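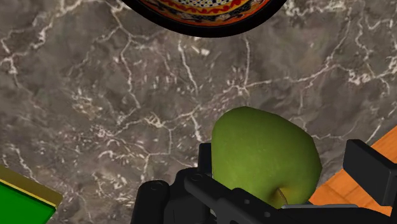 Simulationsansicht aus dem Wettbewerbsbeitrag der Robotik-AG: schwarzer Greifer am grünen Apfel, oben im Bild die Schale. Grafik: Robotik-AG Jornivley

Pressemitteilung
22. November 2020

Robotik-AG der Gesamtschule Jornivley erreicht Endrunde des Prolmont-Schülerwettbewerbs

Jornivley. Die Robotik-AG der Gesamtschule Jornivley hat sich für die Endrunde des Prolmont-Wettbewerbs für Schülerteams qualifiziert. Die Gruppe trat in der Kategorie "Greifen und Ablegen" an, die in diesem Jahr vollständig in der Simulation ausgetragen wird. Eingereicht wurde ein Steuerungsprogramm, mit dem ein virtueller Zweifingergreifer Gegenstände auf einer Küchenarbeitsplatte aufnehmen und an einem vorgegebenen Ort ablegen soll. Die Endrunde findet im Mai statt.

In der Vorrunde musste jedes Team 1000 Durchläufe rechnen lassen. Die Lage der Gegenstände und das Aussehen der Arbeitsfläche wechselten dabei von Durchlauf zu Durchlauf. Gewertet wurde ein Durchlauf nur, wenn der Apfel in der Schale lag und keine anderen Gegenstände verschoben waren. Das Programm aus Jornivley kam auf 524 gewertete Durchläufe. Insgesamt hatten sich 56 Teams beworben, acht davon sind in der Endrunde vertreten.

Die AG arbeitet seit Beginn des Schuljahres an dem Beitrag. Beteiligt sind Schülerinnen und Schüler der Jahrgänge 9 bis 12. Eine Gruppe schreibt die Bewegungsplanung, eine zweite wertet die Kamerabilder der Simulation aus, eine dritte führt das Versuchsprotokoll und sortiert die Fehlversuche nach Ursachen. Die Treffen finden zum größten Teil per Videokonferenz statt. Gerechnet wird auf den Rechnern im Informatikraum, auf die die Teilnehmenden von zu Hause aus zugreifen können.

Die größten Schwierigkeiten bereitete der Apfel. "Bei einem Quader wissen wir, wo die Finger anliegen müssen. Der Apfel ist unregelmäßig geformt, und wenn der Greifer zu tief oder zu schräg ansetzt, rollt er weg", sagt Drita Anastasov-Vertretung und AG-Leiterin Drita Atanasov. Die Gruppe habe deshalb nach den Herbstferien die Annäherung neu geschrieben. Der Greifer fährt nun langsamer an und prüft vor dem Schließen noch einmal die Lage des Gegenstands. Ein einzelner Durchlauf dauert dadurch länger, bleibt aber innerhalb der zulässigen Zeit.

Auch die Bildauswertung wurde überarbeitet. Auf stark gemusterten Steinflächen hatte das Programm anfangs helle Adern für Kanten von Gegenständen gehalten. Die Schülerinnen und Schüler haben dafür zusätzliche Trainingsbilder aus der Simulation erzeugt und von Hand beschriftet.

Für die Endrunde kommen neue Aufgaben hinzu. Die Teams erfahren erst am Wettbewerbstag, welche Gegenstände auf der Arbeitsfläche stehen. Außerdem wird die Zahl der Durchläufe auf 2000 erhöht. Die AG will bis dahin vor allem an der Erkennung teilweise verdeckter Gegenstände arbeiten.

Unterstützt wird die AG vom Ingenieurbüro Babić, das zwei Grafikkarten zur Verfügung gestellt hat, und vom Softwarehaus Cloltaneo. Dessen Beschäftigte beantworten alle zwei Wochen in einer Onlinesprechstunde Fragen zur Programmierung. Am Code der Teams dürfen Außenstehende nach den Wettbewerbsregeln nicht mitarbeiten.

Die Robotik-AG nimmt zum Halbjahreswechsel wieder neue Mitglieder auf. Vorkenntnisse im Programmieren sind nicht erforderlich. Anmeldungen sind über das Sekretariat möglich.

Pressekontakt
Gesamtschule Jornivley
Robotik-AG, Drita Atanasov

Abdruck der Grafik bei Nennung der Quelle honorarfrei.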